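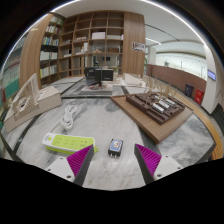
Edit Takács
Model Studio, handout 6
Posted November 6, 2018

Reading a model before you make one

Welcome back, everybody. I know the reading for this week was long, and I know that at least a few of you left it for the bus, so I'll go slowly and repeat myself where it seems useful. These notes cover what I talked about in the studio and a few things I meant to say and didn't get to (Jenő asked a very good question about glue and there went the end of the hour!).

We started at the marble tables with the older student models, and I'd like you to keep coming back to those all through November. Please leave the power strip where it is when you do, as we need it for the lamps.

Solid and hollow

Take the dark brown model on the wooden base board first. The walls wander like a maze, and the small pale blocks sit in the recesses between them. When you look at something like this, your eye goes to the brown, naturally, there is so much of it. Try to look at the gaps for a while instead. Where would you walk? Where would you get stuck, or have to turn sideways to let a neighbor by with a bicycle? A plan drawing will tell you how wide a lane is, but a model will tell you whether you'd want to be in it, and I think that is worth all the sore fingertips.

Notice, too, how little is needed for the planting. A tuft of dry, tan stuff behind the buildings and we all accept that there are trees. I have had students spend a whole weekend wiring leaves onto branches for a model at a scale where a person is the size of a grain of rice. Please sleep instead.

Layers and light

Then we have the white one, with the slatted facade. I'm very fond of it and I'm afraid it shows. The wall is built up from thin strips, one over another, and it leans and folds as it goes. Anikó Takács (no relation, we have checked) said in class that it looked heavy to her from one side and like a window blind from the other, and I wrote that down right away. Strips do that. They catch the light along their edges and hold a bit of shadow in between, and as you move past, the shadow moves with you.

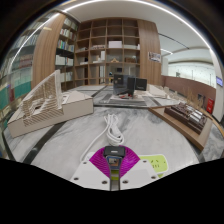 So when you get to your own facade, I want you to cut a test piece before you commit to anything. Make it as long as your hand, no more, and hold it up near the corridor windows, where the daylight is good. Turn it. Squint at it. Then space the strips a little farther apart and do the whole thing again. Thắng Tiêu did this last year for his library project and ended up throwing out his first idea completely, and he was cross with me for a day or so, and the library was lovely.

The other thing about that white model is the opening in the middle, the courtyard if you like. Get down low and look at it from table height. Looking straight down at a model is how birds see it, and none of our clients are birds. Jolán Somogyi used to make her students kneel, and I won't go that far, but do bend your knees.

Dark, clear and a touch of red

We ran short of time for the black model, which is a pity. Look at the squat black box and think about how it would read if everything around it were black as well. Then find the small bits of red near the base. They are tiny and you will keep looking at them. If you use color in your assignment, use it like that, sparingly, and know what you want it to do for you.

For next time

Bring a study model of one outdoor space between buildings, at 1:50, in a single material. Cardboard is fine. Gray board is fine. Cereal boxes turned inside out are fine and I have seen very good work done in them. Cut 2 test strips for a facade as well, with different spacing, and write a sentence or so on the back of each about what changed.

Bring a sharp blade, a metal ruler and a bottle of white glue with the cap still on it. Please handle the older models by their bases only, and ask me before lifting any of them.

If your base board warps, come and see me early. The fix is easy when the glue is fresh and miserable afterward.

Books for this week are on the reserve list under Rácz. Chapter 2 is the one you need, and the part on shadows is short.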